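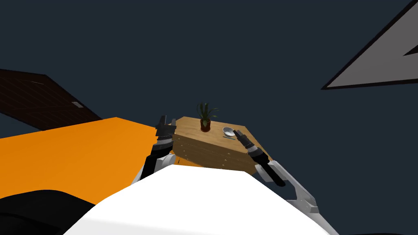 The second-hand pram, reconsidered

For most new parents, the pram is the largest single purchase made before a baby arrives. It is also among the first to be outgrown. In the town of Hernov, a repair service called Flusport has spent the past two years encouraging families to treat prams and strollers as equipment to be maintained and passed on.

The service was founded by Alžběta Štěpánek, a former bicycle mechanic who began repairing strollers for her neighbours when her second child was small. Flusport now occupies a rented workshop near the railway station. It accepts strollers from the public, inspects them, replaces worn parts and offers them for resale or short-term hire. In the year to August, 273 strollers passed through the workshop, of which 225 were returned to use. The remainder were dismantled for parts.

Wheels and brakes account for most of the work. Bearings collect sand and hair, tyres lose their tread, and brake cables stretch until the lever no longer holds on a slope. Ms. Štěpánek notes that these faults develop slowly and that parents often adapt to them without noticing.

"People tell me the stroller pulls to the left and always has," she said. "It didn't when it left the factory. Usually it's one axle, and it takes 25 minutes."

Fabric presents greater difficulty. Seat covers fade and harness webbing frays, and Flusport will not resell a stroller whose harness has been cut, knotted or sewn at home. Replacement harnesses are fitted only where the manufacturer still supplies them. Models withdrawn from sale for safety reasons are refused at the counter, whatever their condition.

Libor Kratochvíl, who manages the hire program, reports steady demand from grandparents and from families visiting for the holidays. A double stroller is the item most frequently requested and the one in shortest supply. Hire is offered for periods of up to 60 days, and the workshop keeps a waiting list for the narrower models that fit through older doorways.

A similar service is planned for the neighbouring town of Pilness, where a site has been found but no opening date set. Ms. Štěpánek intends to train its staff herself, beginning with brakes.

Parents considering a used stroller elsewhere are advised to fold and unfold it several times before paying, and to check that the frame lock engages fully on each occasion. The brake should be tested on a slope with weight in the seat. Buyers should also ask for the model name and year of manufacture, and look both up against current recall notices before the stroller is used.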